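In praise of the crumby plate

March 16, 2021
By Retbridge Suppers

I have been trying to work out why the meals I remember best are the ones that hardly count as meals. A proper roast I can recall in a vague sort of way, warm and brown and followed by a lie-down. But give me a plate of small stuffed things, something red and glossy with something creamy inside, a few wooden skewers and no cutlery at all, and I could tell you years later what we talked about and which chair I was in. So this is an essay in defence of little food, and of the mess it makes, and especially of the plate it sits on, which in my house is black and has been the cause of more discussion than any other thing in the cupboard!

The plate first. I bought it on a wet afternoon from Rerska, the pottery place at the bottom of the hill, and it cost nineteen pounds, a sum I thought was outrageous for one plate when I already owned plenty of white ones that had come free with a flat. I walked round the shop twice. Then I held it under the window and saw how the light moved over it, and I handed over the money and carried it home inside my coat. It has been out on the table most weeks since then and the white ones have gone to the back.

What a dark plate does for small food is remarkable. A tomato on a white plate looks like part of a packed lunch. Put the same tomato on black and the red goes deep and serious and you want to pick it up straight away. Pale cheese glows. Green things look freshly picked even when they have been in the bottom of the fridge since the weekend (mine usually have). I'm told restaurants worked this out ages ago, and good for them, but I think the trick matters far more at home, where there's no chef and no low lighting and the food needs all the help it can get.

And then there are the crumbs. Every single one shows. If you have filled anything, or dipped anything in breadcrumbs, or snapped a cracker within arm's length, the plate will tell on you before anyone has had a second piece.

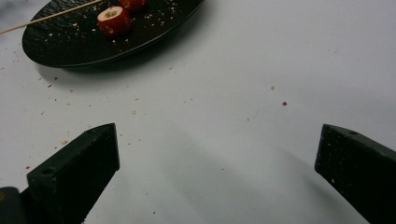 I used to mind that. I would stand in the kitchen with a folded bit of damp kitchen roll, going round the rim, wiping up specks so that the plate would go out looking clean, and of course by the time it had travelled from the worktop to the table it had a fresh set. Stuffed things shed. That is their nature, because you have taken a perfectly tidy vegetable, cut a hole in it and packed it with something loose. I once spent so long wiping that the filling started to weep, and I had to wipe that as well, and we ate late and I was cross.

Now I don't wipe, and I'd like to persuade you not to either. A few crumbs on the plate make people braver. I'm quite sure about this. Put out a spotless arrangement with everything in a ring and watch your guests hover and say how lovely it looks and wait for somebody else to go first. Put out the same food with a bit of scatter around it and hands go in. The first piece has already been spoiled, so to speak, and everyone can relax and have their supper.

The same goes for the table. Ours is very pale, and I wouldn't choose a pale table again if I were only thinking about cleaning, but I would choose it again for the pleasure of a dark plate on top of it. The pair of them between them will show up any crumb in existence: the light ones on the plate, the brown ones on the table. You can look on this as a nuisance or you can look on it as a kind of record of the evening. After friends have gone home I can tell who reached across and who leaned in over the plate as they were brought up to do, and I rather love sitting there with the last of the wine reading it all before I fetch the cloth.

I should say something about skewers, as I have strong feelings there too. They are the best cutlery we have for this sort of eating and they cost next to nothing. Weerakoon, the corner shop by the bridge, has them hanging in packets beside the birthday candles, and I've never once come out with only the thing I went in for. A fork makes you sit up. A skewer lets you wander about, lean on the fridge, point at people. It also makes you take one thing at a time and look at it on its way to your mouth, and I'm convinced that food tastes better if you have looked at it. Long ones are more fun than cocktail sticks, though slightly more dangerous in a heated conversation.

What goes on them hardly matters. My own favourite is the simplest: cut the top off something small and red, get the seeds out with the handle end of a teaspoon, turn it upside down on a cloth for five minutes, then fill it with soft cheese beaten up with chopped herbs, plenty of pepper and a bit more salt than seems polite. Crumbs on top if you like crunch, and I do. There's a fat old cookery book on my shelf, inherited and missing its spine, that leaves all such things until page 572 and gives them half a paragraph, wedged between savouries on toast and what to do with leftover tongue. Page 572! It gives aspic eleven pages. I have never forgiven it.

That book is part of what I'm arguing against, I suppose. We have been taught to think of small food as something you have before the real thing, or instead of the real thing if you couldn't be bothered. But stuffing a bowl of little vegetables is more bother than putting a chicken in the oven, and anyone who has done it knows. It's fiddly, loving work and it disappears in minutes. I think it deserves the good plate and the middle of the table and everybody's full attention, and I think it deserves to be supper. Six or so each, with bread, and nobody I've fed has gone home hungry.

My other argument is about when to clear away, and here I part company with half the people I know. I grew up in a house where a plate was taken the moment the last thing left it. You'd still be chewing and there would be an arm coming past your ear. It was meant kindly, but it finished the evening off every time. The table went bare and people began looking for their coats. An empty plate left where it is says there's no hurry. People keep talking. They press a fingertip into the crumbs, which are salty and toasty and often the best part of the whole business, and they go on doing it long after they would have refused another helping.

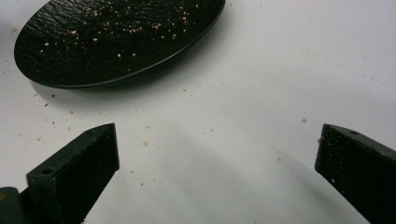
One reader wrote after my February piece on side plates to say this was all very well, but crumbs left out overnight had brought ants into her kitchen two summers running, and she now clears as she goes and enjoys herself every bit as much. She added that a dark plate shows every knife mark and every trace of hard water, that hers had gone cloudy within a year, and that she'd take plain white china over it any day, on the grounds that you can put it through the machine and forget about it.

Well, she has me on the ants. I'm not suggesting you leave it until morning. An hour will do, or until the conversation has properly run down, and then by all means get the cloth out. On the cloudiness I can only tell you what I do, which is wash the thing by hand in hot water and dry it at once with an old tea towel, rubbing quite hard. It does take a minute. I like that minute. The surface comes up shining again and I have a look at it under the kitchen light just as I did in the shop. As for knife marks, mine hasn't any, and I put that down to the skewers.

I do agree with her on one point, that a plate you're afraid of using is no good to anyone. If black worries you, have dark blue, or a deep green. I ate olives off a brown one at Uta, the café beside the station, back when we could all sit down in cafés, and it was very nearly as good. The darkness is what does it, along with a bit of texture so that the light has something to catch on. Perfectly smooth dark plates look to me like something you'd find under a hi-fi.

But do please let the crumbs be. It has been a long winter of eating with the same few faces, or with none, and a lot of us have got into the way of tidying as a form of company. I've done it myself. I have wiped down a table that had nothing on it. The moment we're allowed, I want mine covered in bits from one end to the other, with skewers lying about at all angles and somebody's sleeve in the cheese. I've already bought the herbs, in pots this time, and they're on the sill getting leggy while I decide who to ask first.

Contact | © 2021 Retbridge Suppers | Back to top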